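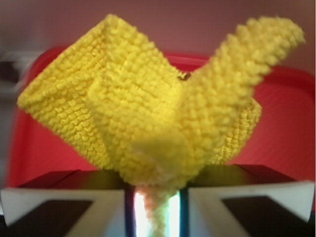
Two weeks with the Loltine gripper kit

Right, quick one as I've got to be out the door by 2. A few of you asked whether the Loltine kit is worth the money for cloth work. Short answer, mostly yes. Longer answer below, typos and all.

What you get: two-finger gripper, wrist camera, cable, mounting plate, a bag of screws (one short, had to raid the drawer). £314 from Prurnus, delivery to Tivthorpe took ages but that's February for you. Spare pads are another £15. Buy them at the same time, the postage on its own is daft.

Setup. An evening. The printed guide is thin and page 2 has the cable drawn the wrong way up, so use the one on their site. Camera came up first time, no fuss.

Now the job. Yellow cloth, the nubby looped sort, out of a red bin. Sounds like nothing. Cloth is horrible for grippers, it never sits the same way twice and there's no proper edge to aim for. The fingers pinch it in the middle and the corners go wherever they like, you get a big crumpled flower. Fine for moving it from A to B. Useless if you want it folded, you'd need a second arm and a lot more patience than I have.

I ran 49 picks one after the other with the settings it shipped with. Didn't keep a propper tally of the misses, sorry, but most came up on the first go. Worst ones were when the cloth had gone flat against the bottom of the bin. Turning the closing speed down helped a lot. So did dropping the approach a touch lower than the guide says.

Camera view. Good on the cloth close up, you can see every row of loops. Anything further back goes soft. And there's glare between the fingers, bright white, which I could do without. Going to try a bit of matt tape on the inside faces and see.

Niggles:
the cable clip is rubbish
software forgets the speed setting when you unplug
no case

Looked at the Adeleke one as well before buying. Nicer software by the look of it, but no camera in the box and I wasnt going to bodge one on.

Would I buy it again, yes. Wait for the pads to be in stock though. More when I've tried socks.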